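small black pan, good enough for mushrooms? 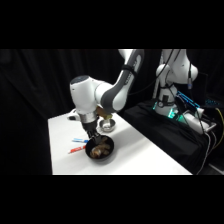

Susside, June

mjpyl
ok so question for the pan people. Looking at a small round black pan like this one, shallow rim, for doing mushrooms for 2. Is shallow a mistake?? my old one is deep and everything just sits in there and steams. Brown and glossy is what I'm after, not gray and sad. Gas stove if that matters. Oh and I don't want to spend a lot

reinholz_fan
Shallow is right. Steam gets out. Main thing is don't crowd it

lallo3381
gonna disagree w/ reinholz. small AND shallow is the worst combo, you toss once and half of it is on the burner. Get a 12 inch and be done. Mine is a Lallo, had it for years, does everything

reinholz_fan
12 inch for two people? Come on. Takes forever to heat up and then you have to store it

lallo3381
hangs on a hook. mushrooms shrink to nothing anyway so you start with a mountain of them. Big pan.

Joscha Teuber
Both fine. Small pan, do it in batches, tip the first batch out into a steel bowl while the second one goes. Little stainless bowl like the one sitting behind the pan there is all you need. Salt at the end. Butter at the end too if you use it, oil to start.

mjpyl
batches, ok. never bothered with that. is that food in the pic mushrooms btw? I took it for mushrooms but my sister says sliced meat

dot_in_susside
could be either tbh. Same color once it's cooked down with soy. I do thin beef in the same pan as the mushrooms, meat first, out, then mushrooms in whatever is left in the pan. Really good over rice

lallo3381
in a small pan that's four rounds of cooking. enjoy your dinner at ten pm

dot_in_susside
it's 2 rounds for me and I eat at 7 thanks

Joscha Teuber
Forgot to say — get it hot before anything goes in. Couple minutes empty on medium if it's cast iron or carbon steel. If it's nonstick don't do that, warm it with the oil in.

mjpyl
how do I tell which one it is from a listing, they all just say "black pan"

Joscha Teuber
Weight. Listing should have it somewhere. Really light usually means coated aluminum. If the listing won't say what it's made of I'd skip it

reinholz_fan
And check the handle, loose rivets on the cheap ones. Had a Skunari that wobbled after a month. They did replace it tho

lallo3381
replaced it with another wobbly one I bet

reinholz_fan
no the second one's been fine. Use it for eggs

kv_3833
Unpopular opinion, leave them alone. Everyone stirs mushrooms to death. Lay them down, walk away, flip once. I've done it in a terrible thin pan at a rental and they still came out brown. Pan is maybe a third of it

lallo3381
ok that I agree with. still get the big one

dot_in_susside
and don't wash them right before! wipe with a towel. or wash them early and let them dry out

kv_3833
Washing is fine, they tested that on some show. Just use more heat

dot_in_susside
not on my stove it isnt. electric coil, takes ages to recover when something damp goes in

mjpyl
going small. I can do batches and my one cabinet is full. Will look for carbon steel and check the wieght. Thanks all, esp the salt thing, I've been salting right at the start this whole time

Joscha Teuber
Everybody does. Dry it on the burner after you wash it or it'll rust.

— Matvii Pylypenko (mjpyl) marked this thread as answered

lallo3381
answered wrong but ok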